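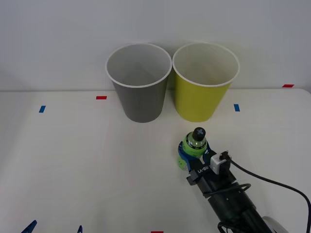
Callum Furnival had written in the margin of the draft that a chapter on faults ought to start with the faults that do no damage, as those are the ones a work cell will go on repeating for months before anyone files a report. The authors have followed that advice. Most of the cases in this chapter involve light objects, slow arms, and a table.

Chapter 5
Grip Faults and Late Release

5.1 A case from the Lockwood bench

The Lockwood bench was set up to test a simple task with two arms. An arm was to pick up a small capped bottle, carry it toward a pair of paper cups, and set it down in front of them without touching either one. Colored tape on the tabletop gave the positions. The task was run 690 times over the test period. In 162 of those runs the bottle was put down correctly but the gripper opened late, after the arm had already begun to pull back. The bottle was dragged, tipped, or carried off the table again.

No part was broken and no person was hurt. For this reason the operators logged the runs as "complete, reset by hand." The fault came to light only when the log was checked against the joint records in April, and the two did not agree.

5.2 What the records showed

The motion program sent two commands at the end of each run: open the fingers, then withdraw the wrist. The second command was meant to wait for the first. A change to the program had removed the wait. On most runs the fingers opened fast enough that the error could not be noticed. When the gripper had closed more tightly than usual, it took longer to let go, and the wrist moved first.

The force setting made matters worse. A bottle with a ribbed, rounded body can be held at more than one width, depending on where the fingers meet it. The program treated every grasp as the same. Readers should compare this with the Farkasen case in Section 5.4, where the force was correct and the timing alone was at fault.

5.3 Why the fault is a safety matter

A late release on a light bottle is a nuisance. The same program, moved to a larger cell, may pull a heavy part toward the person who stands nearest the arm. It also teaches poor habits. At Lockwood, the operators had learned to reach in and straighten a fallen bottle while the arm was still under power. The report treated this as the more serious finding, and the present authors agree.

The following rules apply to all bench work described in this book:

The arm must be stopped, and the stop confirmed, before a hand enters the work area.

A run that is reset by hand must be logged as a fault.

The withdraw command must depend on a finger position reading. A fixed delay is not enough.

Terms used in this chapter: grasp width, late release, hand reset, confirmed stop.

Continue to 5.4 The Farkasen case

Search this book Enter a word or phrase Go

We use cookies to remember your place in the text. Accept Settings

Contact the publisher | Copyright Modico Learning | Back to top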